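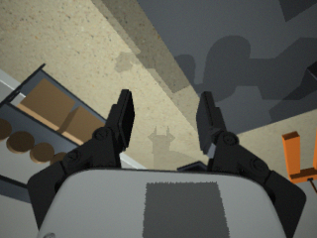 By the Telel Kids science desk, staff writers
January 16, 2020

Explore > Machines > Big Questions

Can a robot tidy up for me yet?

I get asked this a lot, mostly by people with messy bedrooms! My answer is: a bit.

Think about picking up a bottle. You look, you reach, you squeeze, and you don't even notice doing it. A robot has to work out every bit of that. Where is the bottle? Which way up is it? How hard can I squeeze before it squashes?

That's why lots of robots practise on a computer first, in a pretend world made of pictures and sums. If they knock over a whole shelf in there, there's no mess to mop up (lucky things).

Bins are tricky too. Bottles lean on the walls, and a gripper with two fingers needs a gap on each side of the thing it wants – try it yourself with just your thumb and one finger.
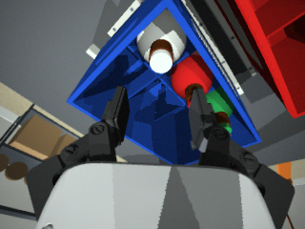
Three bottles in a blue bin, and two fingers with nothing in them.

So what about shops? Sorting boxes that are all the same is something machines can do quite well. A jumble of odd shapes is much harder, and your bedroom floor is harder still – socks change shape every time you drop them! I think you'll be doing your own tidying for a good while. Sorry.

Comments

bluebadger: I tried the thumb and finger thing and dropped my yoghurt

Mum of 2: Can it do socks by March please?

pip_21: I like the red bottle best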